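Why Do Measuring Cups Have Lines? 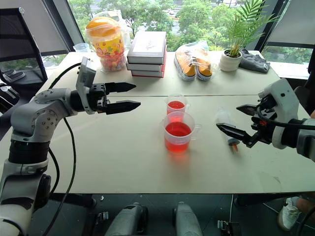
I love measuring cups, and I bet you have one in your kitchen! The lines on the side tell you how much is inside. When I pour red water into a little cup, it climbs up pretty high. Then I tip the same water into a big cup and it looks like hardly any (sneaky, right?). The amount is the same. The big cup is wider, so the water spreads out.

My friend Sena likes to use a syringe with no needle. You pull the plunger and it slurps water up, so you can move a tiny bit at a time.

Try it! Add food coloring, set your cup on a flat table, and bend down until your eyes are level with the water. Which line does it touch?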